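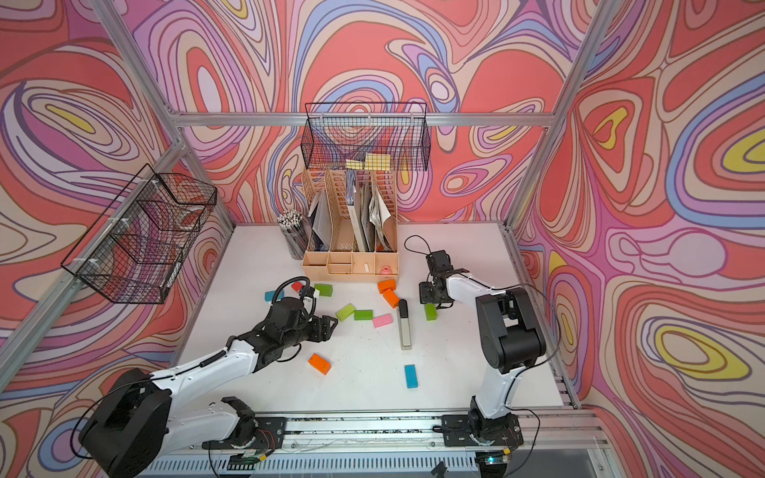
Blocks on a white tabletop, with patterned walls behind.

The purpose of this entry is to set out how the household now manages its paper records. For many years, receipts, letters and warranties were kept in a single drawer, and locating any one of them could take an entire evening.

In April the contents were sorted by year and then by sender. Margareta Avram kindly lent her label maker for the purpose. Tax papers are now held in the gray cabinet. Letters from the Duritz side of the family are kept apart, in 2 boxes, and are not to be discarded.

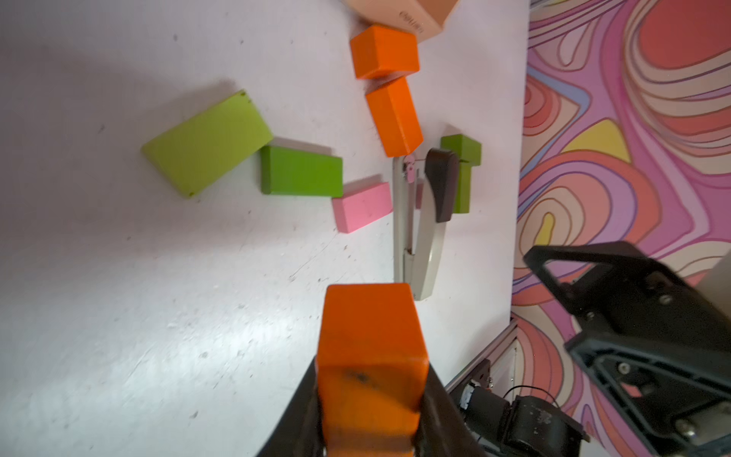

Utility bills are retained for 5 years and then shredded. Manuals are kept only for as long as the appliance remains in the house. Birth certificates and the deed stay in the fire safe, and any person removing them is asked to sign the card inside the lid.

Emilian Crăciun has inquired whether the older letters might be scanned. The matter is under review, and readers with experience of thin airmail paper are invited to write.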